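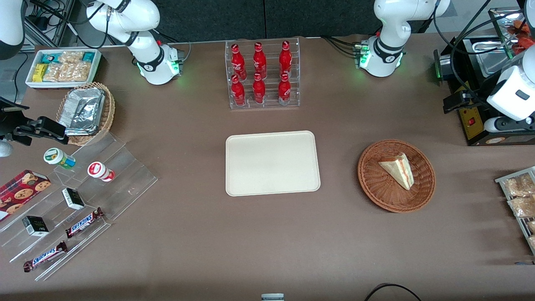 **Tray and snack layout for a short counter - where does the drink rack go?**

Posted by Shaohua Wei

I run a small self-serve snack table in the Wamasside building, open in the afternoon. The table has a brown top and sits against a dark gray backdrop. Customers get a tray with a bottle of Coke, one hot item in a foil container and, if they want it, a slice of layer cake.

Current arrangement:

- Cream rectangular tray in the center, rounded corners, low rim
- Clear acrylic two-tier rack directly behind the tray, six Coca-Cola bottles, back row slightly higher than the front
- Round wicker basket to the right of the tray for the cake
- Wicker basket on the left for the foil containers
- Black cooking appliance in the back right corner

Three things I would like to settle before December, when traffic goes up.

First, the order of loading. I have been putting the bottle on the tray first, then the foil container, then the cake. The bottle tips when the tray is carried, and it has landed on the cake more than once.

Second, the cake. It is sponge with a thin red filling, cut in triangles, and I lay each slice on its side in the basket. Standing slices fall over. Lying down they stay put, but the filling sticks to the wicker and the weave is hard to clean.

Third, the rack. Restocking the back row means reaching over the tray and the front row. I could move the rack to the left end, but then everything cold and everything in foil is on the same side and people bunch up there.

The table can't get any longer. I can spend a little on parts but do not want to replace the rack.

---

**Baoshan Hao**

Take the loading order first, as the rest depends on it.

Load by weight and stability. The full foil container goes on first, flat, against one short side of the tray. The bottle goes on second. If the tray will be carried any distance, lay the bottle down along the long rim with the cap pointing toward the foil container. A low rim will stop a bottle from rolling off on a level carry, but it will not hold one upright. The cake goes on last, in the remaining corner, on its own liner or small plate.

If customers insist on an upright bottle, put a silicone mat in the tray. A smooth tray with a matte surface has some grip, but condensation on the bottle base removes most of it. I use Pavomer mats, trimmed with scissors to leave a finger's width of bare tray on each side. They go through the dishwasher without curling. Any food-safe mat of similar thickness will do.

For the cake basket:

1. Cut parchment rounds slightly larger than the basket floor so the edge turns up the wall.
2. Put one round under each slice, or under each layer if you hold more than one.
3. Replace the round whenever filling has touched it.
4. Clean the wicker with a dry brush, then a barely damp cloth. Do not soak it. Soaked weave swells, and it takes a full night to dry.

Keep laying the slices on their side. Point all the tips the same way and put the wide end nearest the person serving, so the server or tongs go under the thick part. Picked up from the tip, a layered slice splits along the filling.

I would leave the rack where it is. Directly behind the tray is the shortest reach for the item everybody takes. Your problem is restocking, and that can be handled by rotation: when the front row is used up, bring the back row forward and fill the back from the rear of the table. If the backdrop is too close to get a hand behind, lift the whole rack out, fill it on a side surface and return it. An acrylic rack with six bottles in it should be lifted from underneath with two hands, never by the upper tier.

One more point on the right-hand corner. Check the distance between the cooking appliance and the cake basket while the appliance is running. If the side of the basket feels warm to the hand after half an hour, move it forward. A jam or cream filling softens well before the sponge shows any change.

---

**Liang**

swap the wicker for a plastic basket, problem gone. got mine for 3 dollars

---

**Shaohua Wei**

Tried the new order on two afternoons. Foil first, bottle lying down, cake last. No spills on either day. The parchment rounds work, although mine were cut too small at first and slid under the slice.

The basket did feel warm on the side facing the appliance, so I have moved it a hand's width toward the front edge. I'm keeping the wicker for now. The rack stays behind the tray, and I lift it out to refill - slower, but I no longer reach across anyone's food.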